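Numton Public Library
Local Studies and Reference Collection: Frequently Asked Questions

These questions and answers apply to the Local Studies and Reference Collection on the upper floor of the Numton Public Library. Rules for ordinary lending, children's services and public computers are set out on separate pages. The revised rules take effect on 1st July.

Who may use the collection?

The collection is open to any member of the public aged 16 or over. Younger readers are welcome when accompanied by an adult. Residence in Numton is not required, and there is no charge for consulting material in the reading room.

Do I need a library card?

A card is not needed to read books on the open shelves. Readers who wish to see closed-stack items, maps or manuscripts must register at the desk and show one form of photo identification. Registration takes a few minutes and remains valid for 2 years. Existing lending cards can be upgraded at the desk and do not need to be replaced.

What does the collection hold?

The collection contains 2792 cataloged volumes, together with maps, trade directories, parish and school records, and the papers of several local families. The largest single gift is the Prosser bequest, which covers the history of milling and river traffic in the district. The Damon papers, received later, consist mostly of letters and account books. Newspapers are held on microfilm, with a printed index for the earlier years.

There is also a small section of books in languages other than English, including Chinese, German and Polish. Most of these titles were given by residents and are listed in the main catalog under both the original title and a romanized form where one applies.

Can I borrow items from the collection?

Items marked "Reference" do not leave the building. Where the library owns a second copy in fair condition, that copy may be borrowed on the ordinary terms. The catalog entry shows whether a lending copy exists. Requests for overnight loan of reference items are not considered.

How do I request an item from the closed stacks?

Complete a request slip at the desk or use the online form. Slips handed in before noon are normally filled the same afternoon. Items from the outside store take longer, and readers traveling from a distance are advised to write ahead. No more than nine items may be held for one reader at a time. Held items are returned to the stacks if they are not used within the hold period printed on the slip.

How should I handle books on the open shelves?

Readers may take books from the open shelves themselves. Please hold a volume by both sides of the spine and do not pull it by the top edge, as this is the most common cause of torn headcaps. If a book is tightly shelved, ease the books on either side back a little first. Books should not be stacked open on top of one another or laid face down. 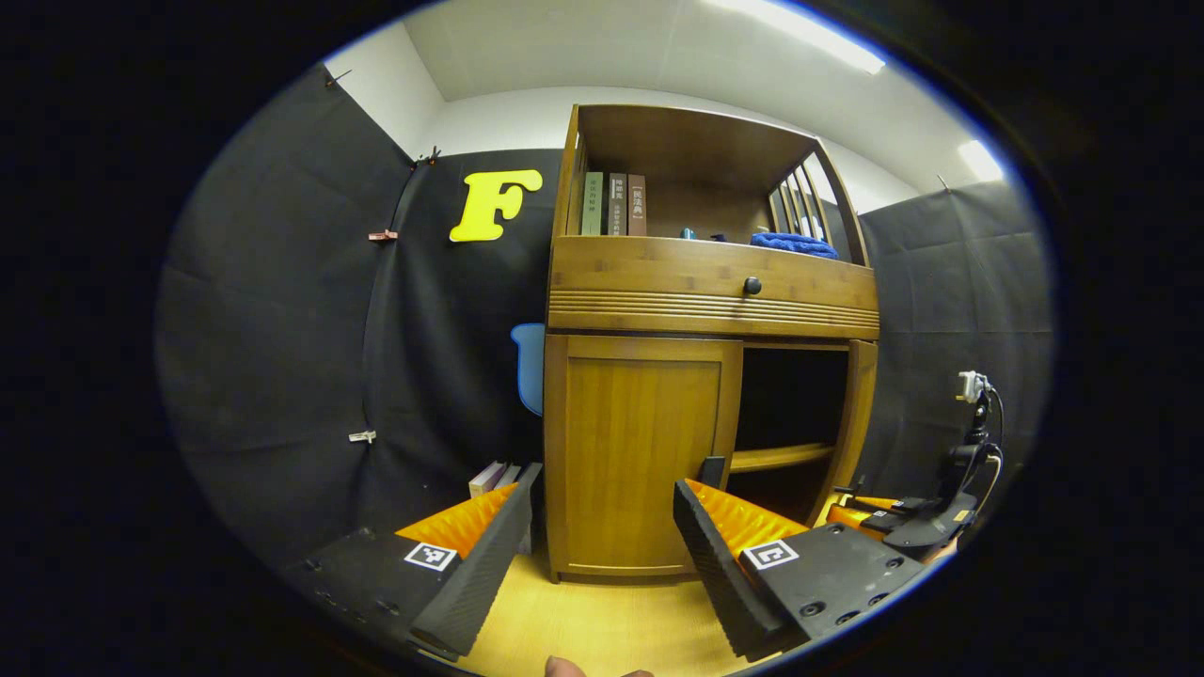 Foam supports and weighted cords are available at the desk for large or stiff bindings. Staff will show readers how to set them up. Gloves are issued for photographs only; for paper and cloth bindings, clean and dry hands are preferred. Lotion and hand cream should be washed off before handling any material.

Should I put books back on the shelf after use?

No. Please leave used books on the cart at the end of each table. Staff record the use of each title before it is reshelved, and these records help to decide which books are sent for repair. A book returned to the wrong place may be unavailable to other readers until the next shelf check, which is held each February.

May I bring food or drink into the reading room?

Food and drink, including water, may not be brought to the reading tables. A seating area with a water fountain is provided on the landing, and readers may leave their materials at the desk while they take a break. Lozenges and chewing gum are treated as food.

What may I bring to my table?

Readers may bring pencils, loose paper, a notebook, a laptop computer and a magnifying glass. Pens, markers, scissors and adhesive notes are not permitted. Coats and bags should be placed in the lockers by the stairs. Lockers are emptied at closing time, and the library does not accept responsibility for items left in them.

Can I make copies or take photographs?

Self-service copying is available for bound books printed within the last 40 years, subject to copyright law and the condition of the binding. Older books, maps and manuscripts may be photographed without flash once a copying declaration has been signed. Tripods and portable scanners require approval in advance. Copies intended for publication need written permission, and the form for this purpose is available from the desk.

How are spine labels and shelf marks read?

Each shelf mark begins with a letter for the subject, followed by a number for the place and the first three letters of the author's name. Oversize volumes have the letter Q at the end of the mark and are shelved separately along the rear wall. Some volumes from private gifts retain an earlier label. In these cases the current shelf mark is written in pencil inside the front cover, and the catalog should be followed if the two do not agree.

I have found damage or a missing page. What should I do?

Please bring the item to the desk and point out the damage to a member of staff. Do not attempt any repair. Readers are not charged for damage that was present before use, and prompt reports are appreciated. Loose pages should be left where they were found so that their order is kept.

Does the library accept donations of books and papers?

Donations relating to Numton and the surrounding district are considered. Donors are asked to send a short list before bringing any material to the library. The library cannot accept general encyclopedias, condensed novels or magazines already held in full. Items affected by mold or insects cannot be admitted to the building in any quantity. Once accepted, a gift becomes the property of the library and may be transferred or withdrawn at a later date.

Can staff carry out research for me?

Staff can answer short questions by mail or e-mail when the answer can be found in an index or directory. Longer family history searches are outside the scope of the service. A list of independent researchers is kept at the desk; inclusion in the list is not a recommendation.

What is Drollomance?

Drollomance is the library's reading group for comic and romantic fiction of earlier periods. It meets in the small room beside the collection and uses lending copies only. Membership is free, and the current reading list is posted on the notice board by the stairs. Members who also wish to use the reference collection should register in the usual way.

Is the reading room accessible?

The upper floor is served by an elevator from the main lobby. Two tables can be raised or lowered, and a screen magnifier is available on request. Staff will bring books from high or low shelves for any reader who asks. Service animals are admitted to all public areas.

Whom should I contact with a question that is not answered on this page?

Questions about the collection may be addressed to Mali Pugh, Local Studies Librarian, by letter or through the contact form on the library website. Complaints about the service are handled under the general library procedure, a copy of which is available at every service desk.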